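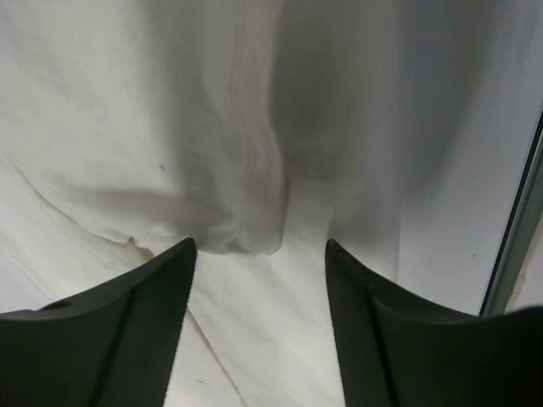

White fabric.

February, by Araba Ackah

I've had the Clurkau garment steamer for 5 weeks now and I'm smitten! I bought it at the big hardware shop in Fotcombe after my old iron leaked all over a blouse – the last straw, really. It heats up in 50 seconds and the tank gives me 15 minutes, enough for a few tops and a pair of trousers.
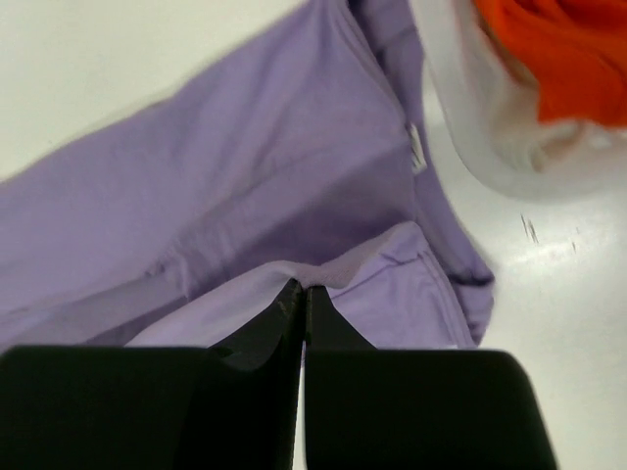 Jersey is where it shines, because you hardly press at all, you just waft it along. Linen is another story (I still get the iron out for that, sorry). The flex is nice and long, but the water tank is a right fiddle to get back in, and I've muttered at it more than once. 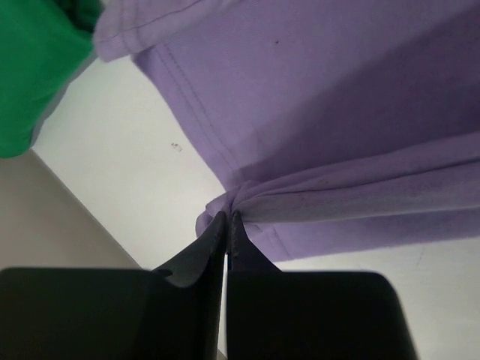 Page last changed: February

My sister in Grastport has the Kashindye one, which is lighter and quieter but spits if you tilt it. I'd still pick mine – even in her kitchen, where the water is terribly hard and you have to descale every month.

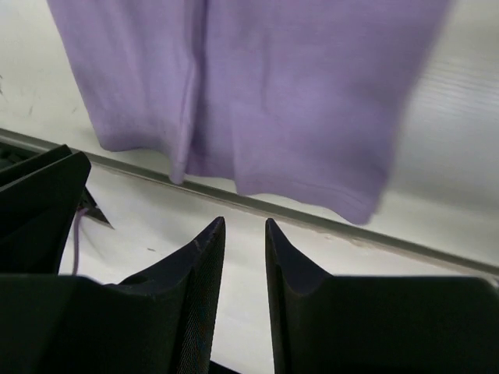
Lavender jersey, creases and all.

Would I buy it again? Yes, though I'd wait for the sales.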